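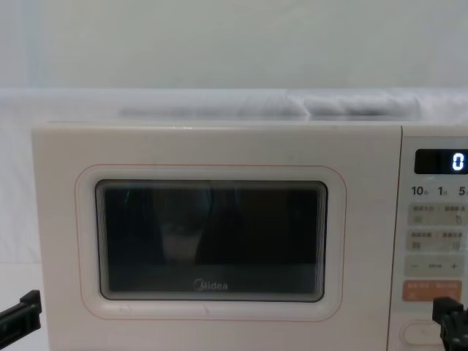

The microwave task, from chest height. Two grippers, one Midea oven, and a zero on the display.

Search this site Enter keywords Go

Sunday, November 13, 2022

The team at Grasik does not like the word "training" very much. In their workshop they say "collecting," and the person who leads the collecting has done it since June. I asked her what a usual day looks like.

"I sit, I hold the two handles, and I heat nothing," she said. "The oven is always empty. We want the pressing of the button and the opening of the door, again and again, until the model has seen enough ways to do it."

Enough, for this task, means 2000 recordings. They are made by 3 operators, and each recording lasts 11 seconds if all goes well. Often it does not go well. The flat buttons are the hard part, she explained, because a touch panel gives no feeling back to the hand.

"With the round button at the bottom you can be a little careless. With the flat ones you must arrive straight. If the finger comes from the side, it slides, and then we have a recording of sliding."

I wanted to know if such recordings are thrown away. She thought about this for some time.

"In the beginning we threw away everything that was not pretty. Then the model learned only pretty things, and when it missed the button it stayed there and waited. Now we keep the mistakes if the operator corrects them. We mark them in Okix, with a note, and the people at Hindano decide how many to use."

Okix is the labeling program they use, and she has complaints about it. It is slow to load, and it forgets the last label when you change the task. She keeps a paper notebook beside the keyboard for this reason.

Each operator works in blocks of 10 recordings and then stands up. The rule came from the Szűcs office, where the first group worked without breaks and the movements became smaller and lazier in the afternoon. "You could see it in the curves," she said. "The arm was tired — but of course it was the person."

The next task on her list is a drawer. She is looking forward to it, she told me, mostly for the handle.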